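So you want to learn a trade after 30? Come sit by me!

I got a lot of messages after my last post asking how the tiling course went, so I'm finally writing it all down (coffee in hand, grout still under one thumbnail). Short version: I passed, I loved it, and my knees have filed a complaint.

The course is the evening one at Brendow, 131 hours spread over the spring, finishing in June. I paid $1521 for it, which included the test fee but not tools. I spent another $400 on those and I could have spent less. My tip is to buy a good notched trowel and a good level and borrow everything else until you know what you like. I bought a fancy tile cutter in week one and then used the school's the whole time, so yeah.

Our teacher was Zorica Stojanović and she is tough! She makes you lay out the whole wall dry before you open a bag of anything. I thought that was slow and fussy until I skipped it one evening and ended up with a sliver of tile in the corner as wide as a shoelace. She didn't even say a word, just held her tape measure up next to it and walked off.

The test itself is one long practical day, starting at 7:30 in the morning. You get a drawing, a corner booth with two walls and a floor, and a pile of tile. Mine had a diagonal border and a pipe hole, and I'm pretty proud of the pipe hole. The diagonal border we will not discuss. Oisín in the next booth finished so early that he had time to sponge his walls twice and eat a sandwich, and I tried very hard not to look over there.

A few people asked if you need math. You need some! Fractions mostly, and being able to figure out area without panicking. Oanh Kiều from my group made a cheat sheet for practicing at home and we all copied it shamelessly.

And can you get work from it? I can only speak for myself, but I've already helped with one bathroom for Deok-su Seol, who does small remodels with a two-person crew, and he's asked me back for a kitchen floor. It pays less than my office job for now. I sleep a lot better though, and I can point at a wall and say I did that, and I do, to everybody, including the mail carrier.

If you're thinking of signing up, go to the open evening first. They let you try mixing and spreading, and you'll know pretty fast if you hate it.
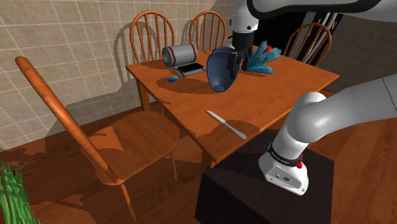

Filed under: LEARNING A TRADE

Next post will be all about grout colors, with a full rant on bright white. If you took the Brendow course in another year, leave me a comment, I'd love to hear what you got for your test drawing!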